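Re: [Clornemau] Worry time before bed

On 24/06/2019 a member wrote:
> I write my worries down at night and then lie there going over them. Does the list have to be short?

No, mine ran to 12 items the first week. What helped me was moving it earlier. I do it like this:

1. Sit down after dinner, well away from the bedroom, and write for as long as one song lasts. 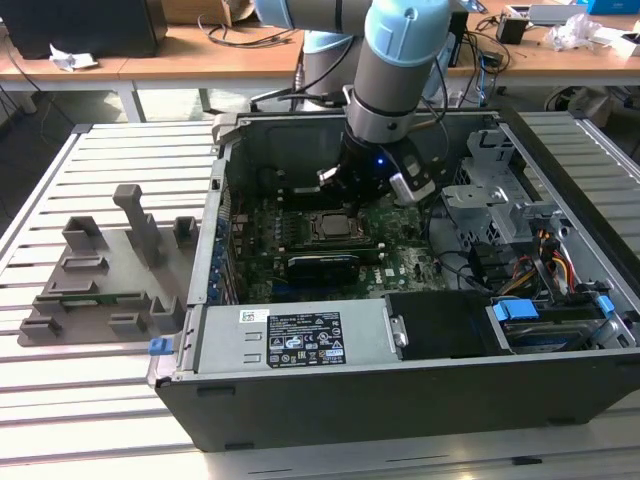 2. Mark the items you can do something about tomorrow. Leave the rest alone.
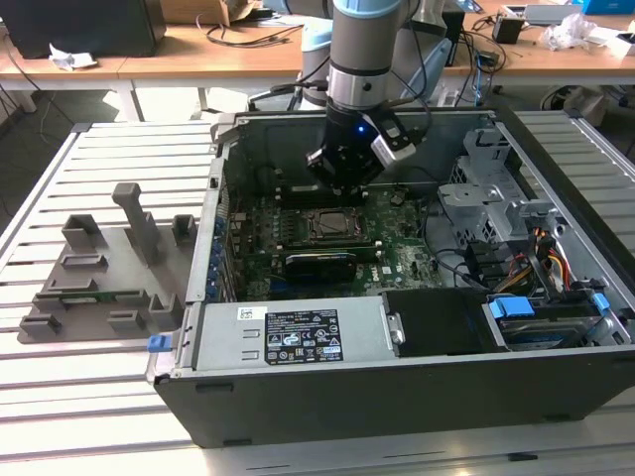 Worries that come back at night get one word on a card, and I read the card the next evening. I don't try to solve them in bed. It's a bit like the computer with its side panel off and the processor socket empty: it can stay open on the table until someone gets to it.

I started in December and still skip some nights. When I skip two in a row

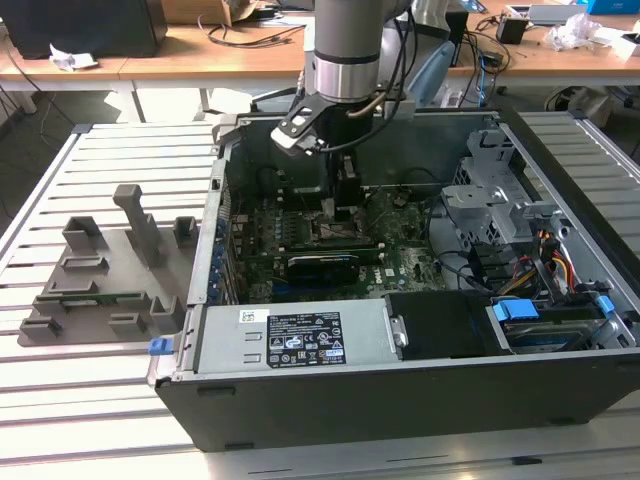 I go back to step 1 and don't try to catch up on the ones I missed. The Putard workbook has a blank page for this, but any paper works.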